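Thread on utensil holders, chopsticks, and why ours gets emptied on to a table once a week. Mostly notes to myself, with measurements.

2/ The holder is pink plastic, open at the top, with openings through the walls. Internal depth 109 mm. I measured it with the depth rod of a calliper after an argument with Uwe Frerichs, who had it down as 150.

3/ A chopstick of the ordinary household length is more than twice that. So the centre of gravity sits above the rim and every stick leans. It leans until it meets a wall or another stick. Put enough in and they lock into a sort of bundle, and pulling one out brings two more with it.

4/ Standing them thick end down lowers the centre of gravity a little. It also puts the part that touches food at the top, where people take hold of it. Standing them tip down reverses both. We argued about this in February and settled on tips up, with the rule that you draw the stick out by the middle.

5/ The openings in the walls are there for airflow. They also catch tapered tips. A tip that goes through a hole on the way in will not come back out at the same angle. Another point in favour of tips up.

6/ Drainage. What matters is the floor of the holder, less so the walls. If the floor is flat and the holder stands flat on the worktop, water has no exit whatever the pattern of holes above it. Feet of two or three millimetres are enough. Ours came without. I stuck on four clear cupboard-door bumpers.

7/ Bumpers have lasted so far. One migrated and was re-stuck. Degrease the plastic first, washing-up liquid then a plain rinse, and leave it overnight before putting weight on it.

8/ Now pairing. We own 13 pairs on paper. They came from several sets, two households and one wedding, and no two sets are the same length. Variation between the shortest and longest is 28 mm, which is noticeable in the hand and very noticeable if you eat noodles with one of each.

9/ Sorting by colour fails. Dark red, maroon and bright red all look alike in a full holder under a cooker hood light. What works is the band near the thick end. Match the band first, then the length, then check the section (round, square, twisted).

10/ Sorting in the holder fails too, however carefully you do it. You can see the tops only, and tips-up the bands are all at the bottom. Turn the lot out on a cloth, parallel, thick ends towards you, bands in one line. A pair then finds itself in a few seconds.

11/ Use a cloth, by the way, and not the bare tabletop. Lacquered sticks roll. Square-ended ones roll less but still slide. A bit of friction and the line stays where you put it. Ours is a light blue thing with stars on it, bought for a child's room and never used there.

12/ Leave a gap between sticks. I was laying them edge to edge, which is tidy and useless, as you then need a fingernail to get one up. A finger's width is plenty. Let them point wherever they want within reason.

13/ Singles. Don't bin a single on the day you find it. Its partner is usually at the back of a drawer or in a lunch box. Singles go back in the holder for a fortnight. After that they become stirrers for paint or supports for seedlings (Maeve Lenihan takes them for chillies).

14/ Lacquer. Look at the last couple of centimetres at the tip, where it chips first. Bare wood there takes up water and swells, and the coating beside it goes next. A chipped stick is retired along with its partner, unless the partner happens to match some other widow. Rare, in my experience.

15/ Plain wood with a twisted or faceted section: scrub along the length, then once round. Grooves hold starch. Soaking is bad for all of them and worst for these.

16/ Spoons. A small dessert spoon with a long thin handle goes in handle down. The decorative bowls, flower shapes and so on, collect residue where the petals meet. An old toothbrush gets it out.

17/ Knives. Same holder, separate side of the divider, blade down, handle up. I know the purists. A block or a magnetic strip is kinder to the edge. But a small kitchen knife that has just been washed has to go somewhere, and lying on the draining side under a bowl is the worst of the available places.

18/ Two conditions for a knife in the holder. The blade must be shorter than the depth, or the thing stands on its point and tips the holder over. And it goes in alone, after the other contents have settled. No dropping. Lower it until the point touches, then let go.

19/ Someone will mention the Ovholm stainless holder. I had one for a year. It is 189 mm deep, so nothing falls out of it, and short spoons vanish into it completely. Good for ladles. It now holds ladles.

20/ Where to stand it. Near the sink, away from the hob. Grease film from frying settles on anything within an arm's length of the pan, and plastic with openings in it is tedious to degrease. If the worktop there is full of sauce bottles, the holder is on the wrong side of the kitchen.

21/ Cleaning the holder: empty it, hot water and washing-up liquid, bottle brush down each compartment, corners with a cotton bud. Stand it upside down on a towel until the inside is dry to the touch. Fifteen minutes of attention, most of it the corners.

22/ Order for putting things back: matched chopsticks first, all of one length together, then spoons, then singles at one side, knife last on its own. Takes less time than typing it out.

23/ Sorting stage and knife stage, in that order.

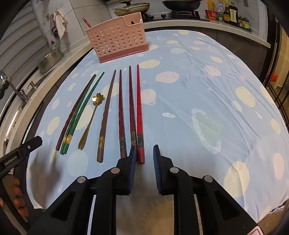

Bands towards the front, holder at the back of the table.

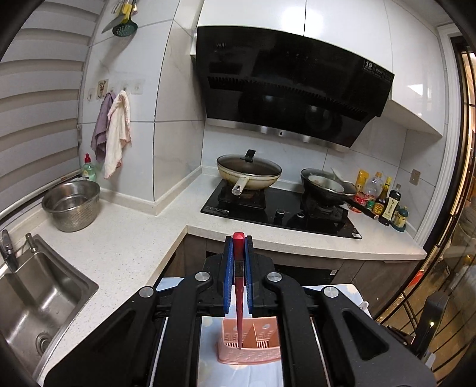

24/ How often should a set of lacquered chopsticks be replaced if they are used every day?

25/ Go by condition, with no fixed date. Check the tips when you do the weekly sort and retire a pair when the coating has chipped, when a stick has warped enough to rock on a flat surface, or when a smell remains after washing. Ours in daily use have mostly managed over a year. The ones kept for guests look much as they did when we bought them.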